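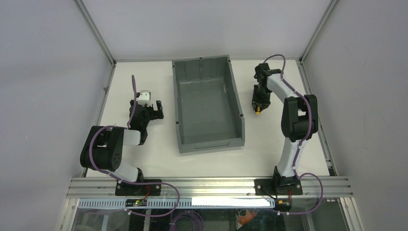

About Us

Posted in July by the Tikano front office

Tikano started with a stack of bins nobody in the building wanted to throw out. We were a small packing and storage outfit then, working out of one long room in Ackah with a loading door that stuck in damp weather, and most of our customers were people from a few streets over who needed a place to keep things between one apartment and the next. They brought their belongings in grocery bags, in dresser drawers with a towel over the top, and once in a baby bathtub. We moved everything into plain plastic bins, wrote a number on a card, and put the bins on a shelf. That was the whole business, and if you strip away the nicer shelves and the better lighting, it is still most of the business today.

We now look after 1181 bins, and we are fond of them in a way that probably sounds a bit odd to anyone who hasn't spent years lifting them. Gray is our everyday color. We tried a cheerful range for a while (there was a yellow that looked lovely in the catalog!) but gray hides scuffs, goes with everything, and doesn't make one customer's shelf look fancier than the next one's. We like a bin that is open at the top, with straight sides and a flat, smooth floor, so that a pile of folded sweaters sits level and a box of photographs doesn't tip. A molded handle is a must. If you have ever carried a full bin of cookbooks down a hallway by its rim, you will know why we are picky.

Every bin goes out empty and clean. After a customer takes their things home, we wipe the inside with warm water and a little dish soap, going into the corners and along the underside of the rim, and then it stands until it is dry. New staff sometimes think we fuss too much over this part. Then they open a bin that once held somebody's garden tools and they come around to our way of seeing it.

Our packing service, which we call Hedo, grew out of people asking us for help at the counter. They would bring in more than they had planned for and look at the bin, and look at us, and we would roll up our sleeves. We start with a bare table. It's a habit from the early days, when we had only 2 tables and things belonging to different families could easily wander, and we have kept it up even though we have plenty of room now. One bin on the table, one customer's things, and everything else stays on the cart until its turn comes. Heavy and flat goes first, soft things fill in the sides, and anything breakable gets wrapped and rides near the top. Then the card goes in the front and the bin goes to its shelf.

There are 32 of us at the moment, some full time and some who come in for the busy stretch at the end of the school year, when it seems as though every student in town is moving on the same afternoon. A good many of us began as customers. We eat lunch together at noon when the phones allow it, and there is a long-running disagreement over whether winter coats should be rolled or folded that we don't expect to settle. (Folded, if you ask the person writing this.)

A few years ago we took on a second building on the Jilarel side of town, which gave us a proper receiving area and a wash room with two deep sinks and a drain in the floor. We were prouder of that drain than we should admit on a public page. The second building is also where we keep the bins we lend out. Around 180 of them are set aside for schools, neighbors, and anyone running a coat drive or a book swap, and there is no charge as long as they come back. They nearly always do, and quite often there's a thank-you note in the bottom.

You are welcome to come by and look around before deciding anything. Bring a rough idea of what you want to store, or just bring the things themselves and we'll work out how many bins you need once they are on the table. The counter opens at 8 in the morning, and the coffee is usually ready a little before that.

Related pages
Hedo packing service: how it works
Borrowing bins for a school or neighborhood event
What we can and can't store
Rolled or folded? Notes on winter coats
Directions to our Ackah and Jilarel buildings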